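5. Installing the Poltex 2040 level transmitter

5.1 Before you start

The Poltex 2040 measures the level of liquids and free-flowing solids in open or closed vessels. It is supplied set for a range of 0 to 300 cm. Check that the order code on the side plate matches your paperwork. Units ending in 657 have the longer probe and need the support bracket described in section 7.

You will need a 24 V DC supply, screened two-core cable and a flat screwdriver. Keep the probe in its cardboard sleeve until the housing is fixed.

CAUTION: Isolate the supply before you remove the housing cover. In areas where flammable gas or dust may be present, follow the separate safety instructions.

5.2 Mounting

1. Choose a position away from the filling point. Material falling past the probe will give an unsteady reading.

2. Fit the flat seal over the thread and screw the transmitter into the boss by hand.

3. Tighten with a spanner on the hexagon only. Do not turn the transmitter by its housing.

4. Rotate the housing so that the cable entry faces down, then tighten the locking screw.

Note: In metal vessels with a curved base, the tip of the probe must not touch the wall. Leave a clear gap all round.

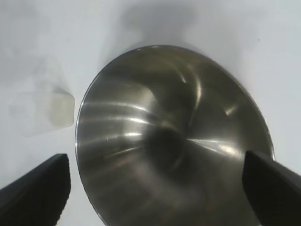
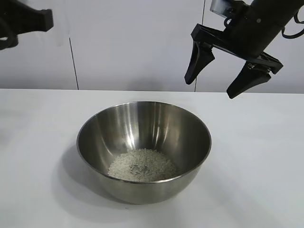

5.3 Electrical connection

1. Unscrew the cover and put it somewhere clean. Dirt on the thread will spoil the seal.

2. Pass the cable through the gland and strip the cores.

3. Connect the positive core to terminal 1 and the negative core to terminal 2.

4. Connect the cable screen to earth at the cabinet end only. Trim it back and insulate it at the transmitter end.

5. Tighten the gland and pull gently on the cable. It should not move.

6. Refit the cover until it meets the stop.

If you are using a Teshome display, wire it in series with the transmitter – it draws its power from the loop and has no supply terminals of its own.

5.4 Setting zero and span

The factory setting is suitable for most vessels. Change it only if the empty vessel does not read 4 mA or the full vessel does not read 20 mA.

1. Switch on and wait until the green lamp stays lit.

2. With the vessel empty, hold down the Z key until the lamp flashes twice.

3. Fill the vessel to its upper mark and let the surface settle.

4. Hold down the S key until the lamp flashes twice.

5. Leave both keys alone until the lamp is steady again. The new values are then stored.

A fast red flash means that the two points are too close together. Restore the factory setting (section 8.2) and start again from step 1.

Note: Settings made with Pistovon software replace those made at the keys. Write the old values in the table at the back of this manual first.

5.5 Service

Send faulty units to the Prastmont workshop, marked for the attention of Montri Saithong, with the completed return form. Clean the probe before packing and state on the form which material it has been in contact with.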